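Skosinness Tabletop Set

README for the tabletop photo set, second release

Contents
1. What the set covers
2. Surfaces and objects
3. Labels
4. Known problems
5. Folder layout
6. Use and credit

What the set covers

Skosinness is a collection of 2000 colour photos of ordinary things on tables: drink cans, jugs, cups, coffee gear, jars, the odd tea towel. It was put together for people working on the naming and sorting of household objects, mostly in kitchens and share houses. The first release had 600 photos, all on plain white laminate. The second adds patterned cloths and coverings, because plain backgrounds made the labelling look easier than it is at home.

Every photo has at least one labelled object. Things are left standing, lying on their sides or pushed up against one another. We didn't arrange them by colour or size. Food is left out of this release, apart from sealed packets.

Surfaces and objects

There are 5 surface groups: plain white, timber, check, stripe and botanical. The botanical group is the one most users ask about. It has a pale off-white ground with grey-green stems, olive leaves, bigger teal leaves and small rust-red flowers. Printed leaves show through any see-through glass placed over them, and they take on the colour of the glass. For the peach-orange pitcher this means the leaves inside its outline look orange and the ones outside don't. Please treat the outline of the pitcher as the object and ignore the print inside it.
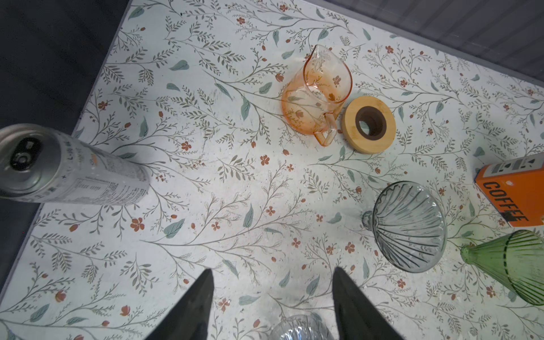
Damián Arriaga asked whether a glass jug on a patterned cloth should get a second label for the cloth seen through it. He had been labelling the jars in the Useck folder that way and wanted to know if he should go back and change them. The answer is no second label, and yes, please change them. The surface is recorded once per photo, in the surface column, and never as an object.

Cans are labelled "can" whether upright or on their side. The pull tab is part of the can. Brand names are not transcribed, even where the lettering is clear, and nutrition panels are treated as part of the printed side.

Round bamboo pieces with a hole in the middle go under "coffee accessory". Labellers were split between stand and lid, and one name for both settled it. If you need the finer split, the notes column has the labeller's first guess — take it as a guess.

Labels

There are 64 object names, kept in names.csv with their plurals and common alternatives. "Jug" and "pitcher" are one name. So are "tea towel" and "dish towel". "Mug" and "cup" are separate, and a mug must have a handle.

Outlines were drawn by hand and checked by Citlali Lozano. Where an object runs past the side of the photo, the outline stops at the side and the column partial is set to yes.

Known problems

Scuffs and specks on the coverings have sometimes been outlined as crumbs. Most were taken out before release, but the stripe group still has a few.

Handles on clear glass are drawn inconsistently. In the Figueroa folder the gap inside the handle is cut out of the outline, in the others it is filled in. We'll pick one for the next release.

Small things lying on flowers or leaves of a similar colour are the most likely to have been missed.

Folder layout

photos/imoso — plain white and timber
photos/figueroa — botanical and check
photos/useck — stripe
labels — one file per photo, same name as the photo
names.csv — object names
surfaces.csv — surface group for each photo

Use and credit

Free for teaching and research. Please credit the Skosinness Tabletop Set and say which release you used. Corrections to labels are welcome at any time; send the photo name, the current label and the one you think it should be. Corrections are gone through on Mondays.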